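tomato thread, since three of you asked and my replies are a mess. long. mute me if you don't care about tomatoes
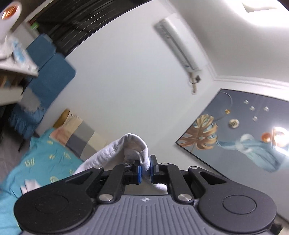 Mon 17 May, before coffee

ok so. background for the new people. second-floor balcony in Posen, faces southwest, railing blocks the bottom foot of light. last year I got 2 ripe tomatoes all summer. Two. One had a hole in it

this year I started seed in March like a grown-up. 18 seedlings made it to real pots. that's too many for the balcony, I know, I KNOW

variety is Troltar, a stubby bush type, red, medium small. got it from the Akanda seed swap people, order 1647, came in a coin envelope with the name spelled wrong. germinated great though, slow but nearly all of them

if you only have a balcony get a bush type. the tall vining ones want to be taller than you and then there's a storm and you're out there in pajamas holding a stick

potting mix. people get so intense about this. I use whatever bagged mix is on sale, plus some of the old stuff from last year shaken out and broken up. never dirt from the yard, it goes hard like a brick in a pot

pots: bigger than you think. then one size bigger than that. my whole problem last year was small pots, they dried out by lunch and I was at work

bury the stem. this is the one trick I believe in. pinch off the bottom leaves, plant it deep, only the top tuft sticking out. the buried part grows roots. looks brutal, is fine

hardening off is the boring part and it's where I am right now. an hour outside, then a few hours, then the afternoon, then a night. shade first. I skipped this once and the leaves went white like paper

wind counts too!! not just sun. my balcony gets this mean little wind around the corner of the building and it flattened four of them on their first trip out. they got back up. one is leaning but I respect it

someone asked about lights. I had one cheap shop light over a shelf, kept it real low, a hand's width above the leaves and moved it up as they grew. windowsill alone gave me long floppy noodles. every time

also brush your hand over the tops when you walk by. makes the stems thicker. sounds fake. I do it anyway, smells good

when to put them out for real: not when the calendar says, when the NIGHTS are warm. I check the overnight low and if it has a 4 in front they come back in. yes all of them. yes it takes forever. yes my hallway is a jungle

my aunt in Troltby puts hers out two weeks after I do and always picks first. bigger sky out there I guess. also she has actual ground. not bitter

watering. finger in the soil down to the second knuckle, dry = water, damp = leave it. then water till it runs out the bottom. little sips every day is how you get weak roots up top

and water at the soil not over the leaves. I used to shower them like I was washing a dog. spots everywhere by July

heat: above 92 the flowers just fall off. you didn't do anything wrong. drag them into shade for the worst of the afternoon if you can, or hang an old sheet. last summer I thought I'd killed everything and it was only a hot week

feeding — I wait til they flower and then go half of whatever the label says, every other week. too much early on and you get a gorgeous huge green plant with zero tomatoes. ask me how I know

black bottoms on the fruit is nearly always uneven watering. don't start crushing eggshells in a panic. I did the eggshells. I got ants

basil in the same pot: people swear by it, mine got shaded out and sulked. own pot, next to the tomato, everybody's happier

do not pinch the suckers on bush types!! that's for the tall ones. I took half my crop off that way my first year becuase a video told me to, didn't read the word "vining"

flowers need a shake. up on a balcony you don't get many bees. flick the stem behind the flower around noon, couple times a week, pollen drops, done

what I'm keeping: six, in the big pots, along the wall where it stays warm after dark. the rest are going to neighbors and a box by the mailboxes with a sign. last time I did that with peppers they were gone in an hour and somebody left me a lemon

if you're in Posen and want one, reply and I'll hold it. bring your own bag or cup, I'm out of little pots. they're a foot tall ish and they tip over on the bus, so hug it

someone asked is it cheaper than buying them. no. lol. not even close. the pots alone. but I ate one warm off the plant last August standing up in my socks and I've been thinking about it since

also no I haven't tried the upside down hanging thing. my cousin did. it dripped on the downstairs people for a month and now they don't speak

oh and label them. all of them, with pencil, marker fades. I've got one mystery plant in the hallway that might be a pepper. or a weed. it's doing better than anything else

forgot to say, save your seed if you like the fruit. squish it in a jar with water, leave it a few days til it stinks, rinse, dry on a plate. not a paper towel, they stick and you end up planting confetti

that's what I've got, rest of it is just going outside and looking at them too much. will update when somthing flowers. they need to come in now, low is 47 tonight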